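# The Yellow Shelf by the Door

My mother kept our shoes in a pile, and I grew up thinking of the pile as a piece of furniture.

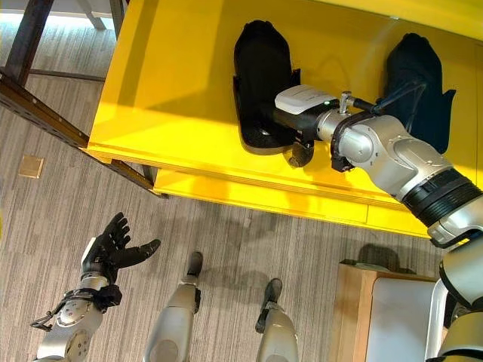 It lived behind the front door, so that the door never opened all the way, and every visitor we had came into the house sideways. On school mornings you dug. You found one sneaker near the top and the other one down in the warm dark with the snow boots and the tennis racket, and you hopped to the car with your laces flying. I carried that habit through four apartments and one marriage, and I was still carrying it when I moved to Clonlow and rented the bottom half of a house with a hallway barely wider than an ironing board.

So I may be the wrong person to write about shoe shelves, or possibly the only kind of person who should. People who were raised with a shelf don't think about it. They come in, bend down, put the shoes away and go see about dinner. I had to learn it as an adult, the way some people learn to swim, and my teacher was a woman named Veronika Moser, who lives upstairs from me and owns the yellowest object I have ever seen indoors.

I noticed it the first time she asked me up for coffee. Her hall is painted a quiet sort of oatmeal, with one small window that faces the neighbor's chimney, and against the wall was this shelf unit, glossy and bright as a school bus, with a lip along the front edge of the shelf and a smooth yellow face below it. I think I said something polite about the color. Veronika has heard a great many polite things about the color.

"I was tired of looking for the hallway light," she told me. "Now I just walk toward that."

She had bought it 20 years earlier from a workshop called Stomament, which was already on its way to closing and was selling off whatever was left on the floor. There were gray ones and white ones, and those went first. The yellow one had been ordered by a dentist who changed his mind, and she got it for 95 dollars with delivery thrown in, provided she helped carry it up the stairs. It has moved house with her twice since then. One corner was knocked on a banister along the way and touched up with a paint that doesn't quite match, and she'll show you the spot before you've had a chance to find it yourself.

## What a lip is for

I have become a little boring on the subject of the lip. Most shoe shelves you can buy today are open racks, with bars or flat boards, and they're fine for a row of stiff leather shoes that all point the same direction. Soft shoes are another matter. House boots, felt slippers, those quilted things you wear to take out the trash – they have no bones in them. They slump, they slide, they creep forward a little every time somebody shuts the front door hard, and by the weekend they're on the floor again and you're standing on them.

A raised edge at the front stops all that. It also catches the sand and grit before it reaches the floor, and in Clonlow, where the town spreads sand on the sidewalks from the first frost until well past the point of reason, this matters more than you might think. Veronika runs a damp cloth along the inside of the lip every few days. A glossy surface helps, too. You can see every crumb on it, which I first took for a drawback and now believe is the entire secret of her clean hallway.

I should say a word about putting things on the shelf, as opposed to near it. Veronika sets soft boots upright, one hand at the base, and she leaves a gap between them. I used to jam mine together like books. Jammed together they lean on each other and fold at the ankle, and after one winter you have a crease there that no amount of newspaper will take out. Given a bit of space, and put down by the sole and not dropped in by the cuff, even a very floppy boot will stand up for itself.

## A word for the in-between shoe

There's a whole family of footwear that English has never properly named. It's too warm and too tall to be a slipper and it's too soft to be a boot, and the people who wear it tend to call it "my things," as in "where are my things?" I went looking for a better word at Kisedari, the little shop on the corner by the post office, where Iqra Kakakhel sells almost nothing else from September on.

She didn't have one either. She calls them indoor boots on the receipts and "softies" out loud. What she does have is strong opinions on how they ought to be stored, and she was kind enough to let me lean on her counter for most of an afternoon while she gave them to me.

Her first opinion is that they should be kept where you take off your other shoes, and nowhere else. "If they're in the bedroom, you walk through the house in your socks, and then you've got cold feet and dirty socks, and what was the point?" Her second is that black ones need a light shelf. She sells more black than every other color put together, and her customers are forever coming back to report one missing. It nearly always turns up on a dark shelf in a dark hall, exactly where it was left, looking like a shadow.

I told her about Veronika's shelf and she put down her pricing gun.

"Yellow," she said. "Oh, that's very good. You'd never lose a black one on yellow."

I went home and tested it, naturally. I stood at the bottom of Veronika's hall at dusk with the light off, and I could pick out every dark shoe she owns by its outline. In my own hall, ten minutes later, I tripped over a rain boot.

## Mine

You can't buy a Stomament shelf anymore, at least not from Stomament. I watched the secondhand listings from January until April, and in that time I saw two, both white, both gone before I'd finished typing my message. In the end I asked Jong-dae Ban, who builds kitchens out of a garage across the river and who took on my hallway as a sort of palate cleanser between islands.

He came over with a tape measure and a pencil behind each ear. I had prepared a speech about the lip, and he listened to all of it, and then he asked me a question I hadn't considered, namely how far I could comfortably bend. It's a good question! I'm no longer thirty. He had me stand in the hall and pretend to put away a pair of shoes, several times over, while he marked the wall where my hand stopped. The shelf I use every day went in at that height, 47 centimeters off the floor (he works in metric and I've stopped fighting it). Below it is a drawer for the summer sandals and the shoe polish and the one good pair I wear to funerals.

The color took longer than the carpentry. I brought home paint cards and taped them up, and everybody who came through had a vote. My sister wanted a mustard. Elfriede Aigner, who taught art at the high school for most of her life and now has coffee at Li every morning at nine, where you can find her if you have a question of this kind, held my cards up to the window and threw out all the ones with any green in them. A yellow with green in it goes sour in a north-facing hall, she explained, and you'd come home every night to a lemon. She left me with three, and I chose the loudest.

It went on in four thin coats. Between them I slept with the windows open and my shoes, for old times' sake, in a pile.

## Living with it

I've had my shelf since June, and I'm pleased to report that I am not a changed person. There are still mornings when I come downstairs in one sock. But the door opens all the way now, and it's a surprise how much nicer it is to be greeted by a whole hallway. Friends come in facing forward. The mail carrier, Mirjam Widmer, caught sight of it over my shoulder while I was signing for a package and asked whether it came in blue.

A few small things I've learned, in case you're thinking of one yourself. Keep the top shelf for what you wore today, and only that. A glossy finish shows scuffs from hard heels, so put the heeled shoes in the drawer or give them a strip of felt. Don't line the shelf with paper, however pretty, as it slides around and takes the slippers along with it. If you have children, let each of them have a stretch of shelf and leave them to run it as they like, even when it's awful to look at. And wipe the lip. I was told to do it every few days, and I do it on the days when I've heard Veronika doing hers, because the pipes in this house carry every sound and I can hear her tap running.

She came down last week to inspect the work. She pressed her thumb along the front edge, pulled the drawer out and pushed it back in, and picked up one of my soft black house boots, which had fallen over, and stood it up again a little farther from the other. Then she asked if I had any coffee on, and left her shoes next to mine.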